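Home | Listings | Post a Notice | Archive

Filed under: Calls & Casting Notices > Unpaid / Expenses

Clustadden wants 14 people who say they can taste the difference between tap and bottled water. We have our doubts. Most blind tests we've read were badly run, and ours may flop too.
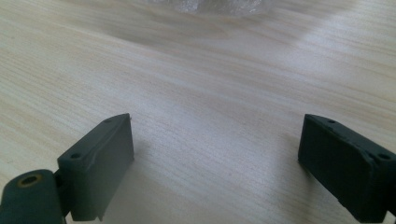 WHAT YOU'D DO

Come in on a Saturday in September, sip, write down a guess, repeat for 3 hours. No coaching, no scores until the end. Filter salespeople need not apply.

WHAT YOU GET

Bus fare and lunch. If you beat chance, we'll print that, grudgingly. Write to the Tumus desk and tell us why we should believe you.

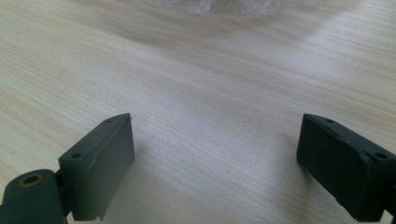

COMMENTS (3)

marlow_t: Are the waters all served at the same temperature? Cold hides everything.

pipdip: I'd sign up, but 3 hours of sipping sounds like a bathroom study.

Gil: Will you post the raw guesses?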